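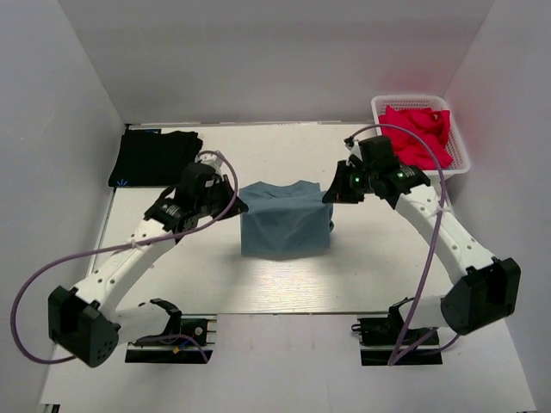

The folding cell with both arms holding a blue cloth. The purple cables are tied to the long white links.

Looking After the Two-Arm Folding Cell: Your Questions

Welcome! These are the things people ask us most often once they start taking turns with the cell. Mpho Mthembu wrote the first answers and the rest of us have been adding to them ever since, so please forgive the odd change of tone. Last updated Thursday, September 10, 2020.

How often should I check the cables?
At the start of every shift, before the arms are powered. Follow each purple cable with your fingers from the gripper down to the base, and take your time over it. You are feeling for flat spots, nicks and anything stiff. The length near the wrist gets the most bending, so go over that part twice.

How tight should the cable ties be?
Snug enough that the cable can't slide along the link, and loose enough that you can still turn it a little under the tie. People with strong hands tend to overdo this – we have all done it. If a tie has left a dent, snip it off and put the new one just beside the old spot.

Can I shorten the big loop by the elbow? It looks untidy.
Please don't! We know it sticks out, but the arm needs that slack when it stretches across the table. A cable that looks neat with the arm at rest can pull hard on its connector when the arm reaches.

The gripper keeps dropping one corner of the cloth. What should I try first?
Clean the tips. Lint builds up on them faster than you would think, especially with new fabric, and a dry brush usually sorts it out. If the corner still slips, run the Travitz grip test, which opens and closes each gripper 10 times. Write down the result for both sides, even if only one is giving you trouble.

When do the screws need attention?
Every 300 hours of running, or sooner if you hear a click from an elbow. Work from the base toward the wrist and do one arm completely before you start the other. The checklist has 6 steps per arm, and it lives in the Skolum binder.

What can I use to wipe the tabletop?
A soft cloth and plain water will do nicely. We tried a polish back in June and the extra shine gave us no end of bother with the lights, so that bottle has been retired.

Do I have to calibrate again after changing a gripper?
Yes, every time, and on both arms. They work on the same piece of cloth, and a small error on one side soon shows up as a crooked fold.

Where are the spare cables?
In the Hyvönen cabinet, drawer 193. If you take the last one, leave a note for Mpho so that more can be ordered.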